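Zesia Scene Pack: Gallery

Product page > Simulation add-ons > Zesia > Gallery

Zesia is a scene pack for training and checking robot arm policies in simulation. It is sold by Trateck as an add-on to the Gemus runtime and ships as 63 room layouts, a library of 1,000 objects and a set of task scripts. This page covers the manipulation part of the pack. Mobile base layouts have their own gallery.

Notes were prepared by Vy Lưu, applications engineering. Settings are the shipped defaults unless stated.

What is in the pack

Rooms. Each layout consists of a floor, walls, one or more work surfaces and background furniture. Wall color, floor material and window placement are drawn at load time from a seed. The same seed gives the same room on any supported machine. Layouts can be locked so that only the objects change between episodes.

Objects. Every object has a visual mesh, a collision mesh and a mass. Of the full library, 600 objects also have grasp annotations for parallel grippers. The rest can be placed in a room and collided with, but the scripted planner will not select them as targets. Plants, leaves and other thin shapes use a simplified convex collision mesh, so contact at the outer edges is approximate. Users who need better contact on thin parts should replace the collision mesh and reload the asset.

Scale. Objects are stored in meters. A scale range can be set per object or per category. The default range is wide, and users who want household proportions should narrow it before generating data.

Arms. The pack loads any arm with a valid description file. Joint limits are read from that file. Gripper width is read separately and has to be set by hand for custom fingers.

Signs and text. Background furniture may carry lettering in several languages. Lettering is part of the texture and cannot be edited from the scene file. It can be turned off with the plain-texture option.

Rendering. Two modes are included. The fast mode is meant for policy training. The quality mode adds soft shadows and floor reflections and is slower - use it for evaluation images and for camera-based policies. Both modes write color, depth and segmentation output.

Gallery

Image is linked to its full-size version. Task scripts can be started from the Tasks tab once a room has loaded. 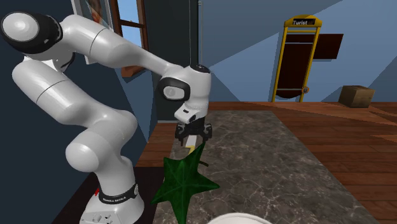
Tabletop task: Franka Emika arm with parallel gripper over a leaf at the edge of a marble countertop. Plank floor and yellow "Turist" booth in the background.

Licensing and availability

Zesia is licensed per workstation. A floating license is available for groups with 70 or more seats. Breathnach handles orders and first-line support in Europe; all other orders go to Trateck directly. The January update is included for current license holders and installs over the existing pack - custom objects are kept, custom seeds lists need to be exported first.

Support tickets are answered on weekdays. Include the room number, the seed and the runtime log.

Related pages: Gemus runtime requirements | Zesia object list | Mobile base gallery | Release notes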